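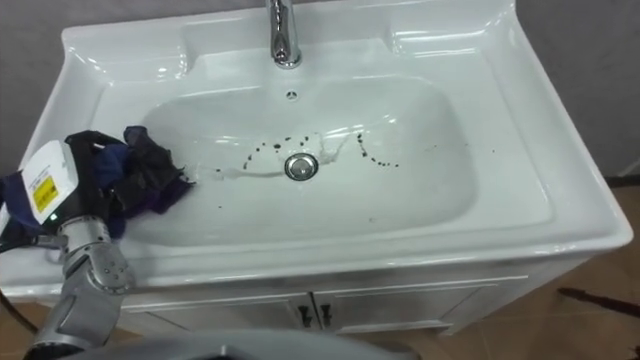

The basin during cleaning, with dark specks around the drain.

Washrooms at Evwood House: Care of Basins and Baths

The guest washrooms are cleaned each morning before 11, under the schedule adopted in April. Further views of the ground floor are held under reference 291.

The vanity unit has a wide white surround with a raised ledge at the back. Blue, black and purple cloths are kept for this room only and are laid over the left side of the basin between tasks. 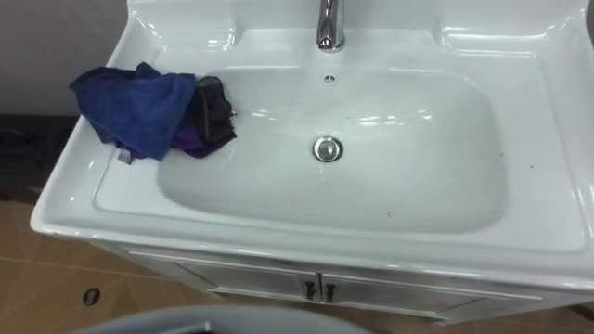
Arnel Agbayani asks that the ledge behind the tap be wiped before the bowl, as residue from the soap dish otherwise runs down into a clean basin. Staff are requested to follow this order in all 68 rooms.

The bath is wiped with a soft cloth, beginning at the floor of the tub. Abrasive powders are not permitted on glossy surfaces. 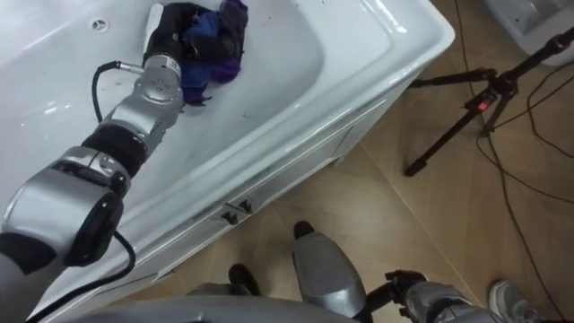

Floors and Tiling

Tiled floors are mopped last, working towards the door. Enquiries should be addressed to Chalerm Klinhom, Housekeeping Office, extension 559.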